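4.2 Moving produce between the tub and the bag

We had expected, when we first sat down to plan this part of the study, that the shape of the container would matter a good deal less than what went into it. Most of us grew up in kitchens where fruit lived in a bowl until somebody ate it, and the question of whether a pear ought to travel in a tub or a bag simply never came up at the table. It came up a great deal in the packing diaries, though. Of the 1098 entries kept by the 20 households, roughly 500 mention a change of container of one kind or another, and a fair few of those go on at some length (and with real feeling) about the bag.

A rigid tub with sloping walls is a forgiving thing. It stays open by itself, it can be turned to suit whichever hand is nearest, and a mixed lot of rounded and knobbly pieces will settle in it without much help. The Weritz layout, as we came to call it, keeps the tub to one side at a slight angle and gives the middle of the table over to the bag.

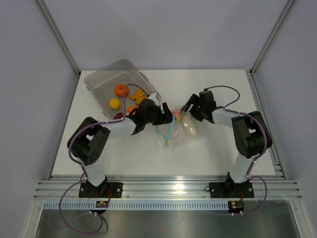 Put the heavy ones in first, or you will only be taking everything out again, was how Debora Serra had it in her diary, and she was far from alone in saying so. Several households described the same order of work in almost the same words: something large and steady at the bottom, the round fruit next, and anything with knobs or a stalk saved until last so that it would not catch on the plastic. Others were perfectly happy to take whatever was nearest, and wrote that they had never given it a thought before we asked.

The bag is where the diaries become really lively. A soft bag has no shape of its own until something is in it, and the mouth has a way of closing just when one has both hands full. People wrote of folding the rim outwards like a cuff, of leaning the bag against the tub, of asking a child to hold it. We had left all of this out of our first coding scheme, I am sorry to say, and had to go back and add a heading for it, which in the end became one of the fullest in the whole set.

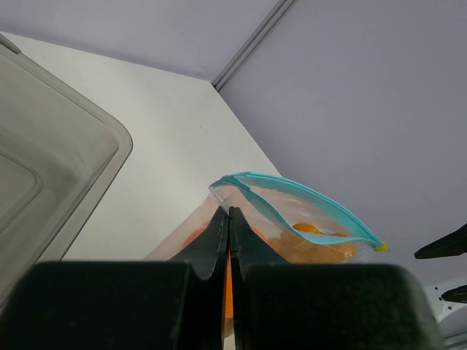
Gaetano Benedetti felt that we were making too much of the opening, and that a thicker bag would settle the matter for most families. He may well be right about thickness, and we would gladly see it tested. Our own reading is a little more cautious. The entries which complain of a floppy bag also tend to complain of a crowded table, and with the diaries alone we cannot pull the two apart.

There remains the question of when a bag is full. Here the households split into 2 camps, those who filled the bag until the tub was bare and those who stopped early so the neck could be gathered comfortably. The second camp wrote more kindly of the task altogether, and they did not seem to mind in the least that a piece or two stayed behind in the tub for another bag.

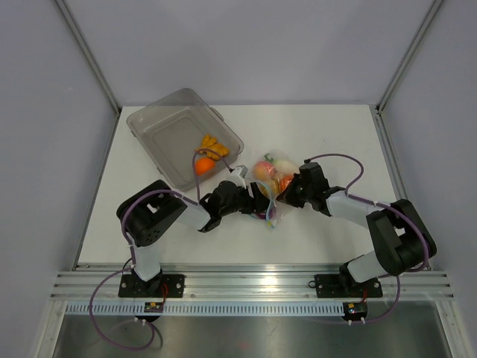 Figure 3. Fruit in the clear bag, with the toy ginger root and the orange in the tub.

We return to these leftover pieces in Section 4.3, where the Atanus diaries, with their long and very welcome remarks on bruising, are taken up separately.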